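Teaching an arm to fold shorts: picking grasp points from garment landmarks

By Yolanda Tamayo
9 August 2019
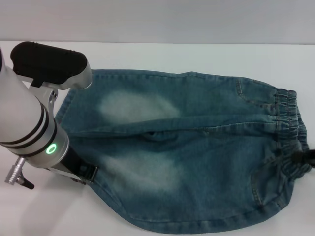 Denim shorts on the folding table, gripper at the fold end, waistband to the right.

I've been meaning to write this up for months, and now that the method has settled down I finally can! It's the recipe we use on the Hadik project for folding small garments with one arm and a parallel gripper. You need a camera that can see the table, a motion planner you trust, and patience for labeling. The learned part is small. Most of the work is deciding what the arm should care about.

I'm assuming you can already move your arm to a point in table coordinates and close the gripper there. If you can't, do your hand-eye calibration first and come back. Ours was off by more than we thought for the first week, and every bad grasp got blamed on the network.

Why landmarks

Our first try was the obvious one: feed in an image, get out a grasp. It worked on the garments we trained on and fell apart on everything else. Ibrahim Jibrin suggested predicting named points on the cloth and letting plain geometry choose the grasp. I was skeptical for a day or so. Then I saw how easy it was to debug. When a grasp goes wrong you can look at the points and see which one slid off the hem.

For shorts we use these landmarks:

Waistband, both ends
Crotch seam
Hem corners, inner and outer on each leg
Fold crease, both ends, only once the garment has been folded

The crease gets its own label because it changes everything about the next grasp. Before the first fold, a hem corner is one leg. After it, a hem corner is two legs stacked up, and you want both of them.

Step 1: Collect and label

We labeled 250 images for shorts. That felt tiny, and it was enough. Spread them across garments and not across tiny shifts of the same pair. Include pairs with elastic waists, because the gathers look like a hem to a network that has only seen flat waistbands. Drawstrings are worth including too. Ours got marked as a waistband end again and again until we added pictures with the cord hanging out on its own.

Label the crease even where it is faint. On washed denim the pale patches have soft edges that can look a lot like a fold, and the network needs to see both in the same picture to learn the difference.

Step 2: Train the point predictor

Nothing fancy. We use a small convolutional network that outputs one heatmap per landmark, and take the peak of each. Train with random rotation through the full circle, since shorts land on the table any way they like. Go easy on color changes. We pushed them hard at first and lost the stitching, which is one of the best clues to where an edge is.

Training stopped improving for us at 200 epochs. Save the heatmaps as well as the peaks. A wide, smeared heatmap is your warning sign, and you'll want it in the next step.

Step 3: Pick the grasp

Take the two landmarks that define the edge you want to move. Set the grasp point between them, then move it 20 millimeters in toward the middle of the garment. Right at the edge the lower finger tends to push the cloth away before the upper one closes on it.

Line up the gripper so the fingers close across the edge, one above and one below. Come in low and at an angle. Straight down looks tidy in simulation and gives you a pinch of the top layer only, and then the fold drags half the garment behind it.

If either heatmap is smeared, don't grasp. Move the camera a little and look again. Adebayo Ibrahim added this check on a slow afternoon and it helped more than the whole month I'd spent on the network – I'm still a bit sore about it.

Step 4: Check the layers

This is my favorite part! Folded cloth often leaves a gap along the crease where the layers separate, and the gap shows up as a dark sliver. We run a simple threshold along the predicted crease line and look for it. A gap tells you where the layers are loose, so keep the fingers clear of it or you may slide in between them.

After closing, read the finger opening. With 2 layers of denim the fingers stop noticeably wider apart than with one. Measure this for your own fabric. Our numbers for denim were useless on a thin cotton pair.

Step 5: Move and release

Lift just enough to clear the table, carry the edge over in a shallow arc, and set it down past the target line by a finger's width. Open slowly. A fast release flicks the corner back, and with stiff denim it can undo the fold.

Go back to your start pose before taking the next image, so the arm and its shadow stay off the cloth. Panagiotis Golob lost most of a day to a "hem corner" that was the edge of a shadow.

What still goes wrong

Very dark fabric hides the gap, so step 4 has nothing to find. Thick seams fool the finger reading. Cargo pockets are a mess and I have no good answer for them yet. Long drawstrings sometimes end up under the fold, and we let them.

We also haven't tried shirts with this exact setup. Yakubu Okeke has started on a landmark list for sleeves and hopes to have something running by November. If you try the layer check on a fabric we haven't covered, please send me your finger readings, especially for anything stretchy.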